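Chapter 7
Floors, Surfaces, and the Mobile Base

Learning Objectives

After completing this chapter, the reader should be able to:
describe how a floor surface affects the motion and sensing of a small mobile base;
prepare a home or shared workshop floor for driving tests;
record a floor survey in the project log;
select a starting speed for a first drive on an unfamiliar surface.

Key Terms: glare, grout line, odometry, slip, survey sheet, wheel base

7.1 Introduction

The earlier chapters treated the builder's machine as an object on a bench. The frame was assembled, the motor drivers were wired, and the wheels were turned with the base raised on blocks. Work of this kind can be completed without any knowledge of the room in which the machine will operate. Driving cannot. From the first moment the wheels carry weight, the floor becomes part of the system, and its properties must be known to the same standard as those of the battery or the motors.

The Skanora base, which serves as the running project of this book, was designed for household rooms and for workshops shared by several builders. Such rooms differ widely. A concrete workshop floor may be rough and dusty but even in color. A kitchen or hallway may have tile with a glossy finish, seams at several angles, and objects left close to the walls. Builders who have tuned their machine in one of these settings should expect to repeat part of the work in the other.

7.2 Three Properties of a Floor

This chapter is concerned with grip, reflection, and pattern.

Grip determines how much of the wheel's turning is converted into travel. Odometry, introduced in Chapter 5, assumes that a wheel which has turned once has moved the base forward by one circumference. On a surface with poor grip this assumption fails, and the error grows with each turn. A thin film of water or cleaning solution is sufficient to produce it. Hair and thread present a separate difficulty: they wind around the axle, collect behind the wheel hub, and add drag to one side of the base. A machine that pulls steadily to the left after several days of use should have its axles inspected before any change is made to the software.

Reflection affects every sensor that depends on light. A glossy tile beneath a ceiling lamp or opposite a window will return a bright patch in which the color and grain of the surface are lost. The patch also moves as the camera moves, so it cannot be treated as a fixed feature of the room. 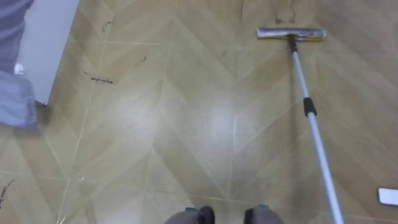

Pattern is the property most often overlooked. Tiles laid in a chevron or herringbone arrangement present the camera with long diagonal seams that repeat at regular intervals. A routine that follows edges may accept a seam as the base of a wall, and a routine that compares one view with the next may match a seam with its neighbor and report the wrong distance. The Frota vision library used in this book allows the lower part of the view to be masked, and Section 7.5 explains how the mask is set. Parts of the machine's own base that enter the camera's view should be masked in the same step.

7.3 Preparing the Floor

Preparation should be carried out before each driving session, in the order given.

1. Sweep or vacuum the test area, including the strip along the walls and beneath any cabinet.
2. Mop with plain water. Cleaning products that leave a film should be avoided.
3. Allow the floor to dry fully.
4. Remove mops, cards, pads, and hanging cloths from the path of the base.
5. Note the position of lamps and windows on the survey sheet.
6. Mark the starting point with low-tack tape.

In a shared workshop, the test area should also be agreed upon with the other users of the room and marked off for the length of the session.

7.4 A Case from the Project Log

The value of a survey may be seen in the log kept by Desta Feyisa, who built a Skanora base with a Grekier motor board in a home workshop. The base had been tuned on a concrete floor to travel a commanded distance of 700 millimeters and had stopped at a measured 696. On tile, with the same settings, the result changed from one run to the next. The entry for December 24, 2023 reads as follows:

"Gains left alone. Cleaned both axles, let the tile dry, closed the blind. Speed down to 80 millimeters per second. Repeated the run 3 times and the stops now agree. Will try the faster setting after the mask is done."

Two points in this entry deserve attention. The builder left the controller gains unchanged until the floor and the axles had been examined, and the lower speed was recorded together with the condition of the room. A log that gives only the speed would be of little use to another builder.

The survey sheet required for Exercise 7.1 is printed at the end of this chapter. Readers using the Drurnik wheel set should enter the tire width in the second column, as the narrow tires in that set can drop slightly into wide grout lines.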